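Clothes hanger

A clothes hanger is a shoulder-shaped thing with a hook on top, made so a coat, shirt or dress can hang from a rod without getting creased. I've written up most of the closet pages on this site and this is the one I get the most mail about, so I've redone it from the top (again!).

Parts

You've got the hook, the two shoulders, and usually a crossbar running between them at the bottom. The hook goes over the rod and takes all the weight. The shoulders hold up the garment, and the crossbar is there for pants or a scarf, though plenty of people (me included) never use it for anything. Shirt hangers often have little notches for straps, and pants hangers swap the whole business for clips.

Plastic hangers

Plastic is what you'll meet in most stores and most bedrooms. It's light, it wipes clean, and it comes in white more than any other color in my experience. A box of 500 from a supplier like Huvoto gets a small shop going, and when I helped unpack one at the Kistia thrift store we ended up with 487 good ones and a sad little pile of snapped hooks.

Jackets are the real test. A jacket with a wide notched lapel needs shoulders that reach close to the sleeve seams, or you get those bumps that stick up like tiny horns. Leave the front open and you can still get at the neck label, the lining and the price tag, so shoppers don't have to take it down to check.

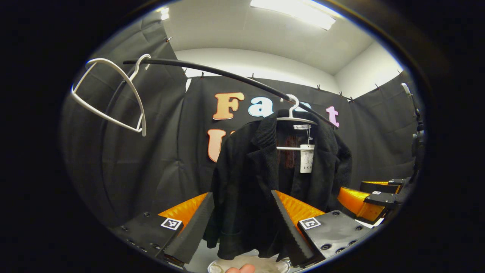
Wood and wire

Wooden hangers are thicker and much kinder to heavy coats. I keep 25 of the Cormier ones for winter stuff and I'd never go back. Wire hangers come home from the dry cleaner and multiply in the dark, and they're fine for a shirt or two, but I wouldn't trust one with wool.

Rods

Straight rods are the usual thing in closets. Curved ones turn up more on store racks, like the old round racks at Fivham, and the clothes fan out a bit as they go around. Hook everything facing the same way and it all slides a lot easier!

See also: Coat rack, Garment bag, Valet stand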